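Ticket: Label printer drops off the network after idle
Site: Tutlow, workshop
Opened: October 4, 2021
Priority: 4
Status: Resolved

Reported problem
The Plosport label printer by the workshop door stops responding when it has not been used for a while. Jobs sit in the queue on the Ollance print server and show as "sent." Turning the printer off and on brings it back and the queued labels come out, sometimes twice. The user says it was fine until the network change in June.

Check 1: cable and port
Swapped the patch cable and moved the printer to another wall port. No change. It dropped again after 10 minutes idle.

Cork-topped table:
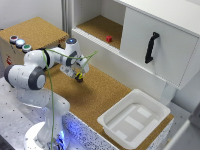

Check 2: address
The printer was set to get its address automatically, but the print server had the old one typed in by hand. Reserved an address for the printer and updated the server to match. Printing worked, then failed again after idle.

Check 3: sleep setting
Deep sleep was on. In this mode the printer does not wake for network jobs. Turned deep sleep off from the front panel and restarted it. Left it idle over lunch and sent 2 test labels. Both printed.

Duplicate labels
Caused by the server retrying. Raised the retry delay to 2000 ms and cleared the queue.

Follow-up
The Makhubela office has the same model. Check the sleep setting there before the next firmware update, which may turn it back on.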